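Keep the butcher's counter

2022-02-24

The supermarket at Vallano is taking out its meat counter in June. The notice by the door says the space will be used for a wider range of chilled meals. I have shopped there for 14 years and I think it is a mistake, though I can see why the company wants to do it.

A counter costs money. It needs trained staff, it has to be cleaned down every night, and whatever is left over has to be dealt with. A shelf of sealed trays needs one person with a trolley. If you look only at the cost of each sale, the shelf wins every time, and the people who run shops are paid to look at exactly that.

What the sum leaves out is what customers can ask for. At a counter you can buy one chop. You can have the fat left on, or a piece cut small enough for a child. You can say you have two hours and not much money and ask what would suit. The trays come in the sizes the packing plant has settled on, and a person living alone pays for food they will either freeze or throw away.

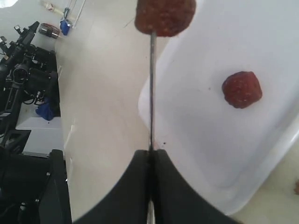 I live alone, and I notice this more than I did when there were four of us at the table. The smallest pack of stewing beef at the Ventura branch is enough for three dinners. I don't mind eating the same stew twice. By the third night I do mind, and so does anyone else I have asked.

There is also the matter of skill. Someone who has cut meat for years knows things that are not printed on a label, such as which cheap cuts need slow cooking and which can go straight over a flame. Most of what I know about cooking came from asking at that counter. Younger shoppers will not have that, and the cooking advice on the back of a tray is three lines long.

People say the internet has replaced all this. It has replaced some of it. A recipe can tell me to buy shoulder, but it can't tell me that today's shoulder is poor and I would do better with shin.

Others say that anyone who wants a butcher should go to a butcher. The last one in Vallano closed, and the nearest is now in Foltolport. The 209 bus goes there and the 222 comes back by a different road, and neither runs after six. That is fine for me, as I am retired. It is no use to somebody who finishes work at half past five.

I would settle for less than a full counter. Open it on Fridays and Saturdays, or from 10 until two. The shop in Jitadano has done that with its fish and there is usually a queue.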